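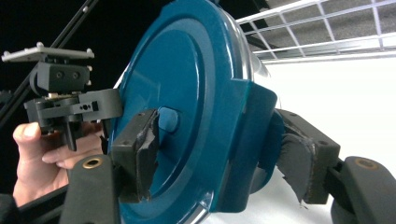
Teal disc, side bracket, center knob

**Ticket:** label printer drops jobs after sleep
**Site:** Dondico stockroom
**Opened:** 28 Jun 2022
**Status:** closed, watch until October

**Symptom**

Labels sent from the Clorkari order client show as "printed" but nothing comes out. Only happens when the printer has been idle for 10 minutes or more. Test page from the front panel prints fine. Power cycle clears it until the next idle period.

**Tried, no change**

- Reinstalled the Nuvgate driver, same version
- Swapped network cable and switch port
- Cleared the spooler and deleted the queue
- Raised job timeout from 400 to 500 ms

**Findings**

Printer was on DHCP. After sleep it asked for a new lease and came back on a different address. The client kept sending to the old one, which now belonged to a handheld scanner at the Barreto counter. The scanner accepts the connection and discards the data - hence "printed" with no error.

**Fix**

1. Reserved the printer's address on the router.
2. Recreated the port in the client by host name.
3. Turned sleep mode off. Setting is under menu 4, not under Network as the manual has it.

Sent test jobs after a long idle period, all came out. Old port left in place but disabled. Timeout put back to 400.

**Open**

Client should report a failed job when the far end is not a printer. Raised separately with Clorkari, no reply yet.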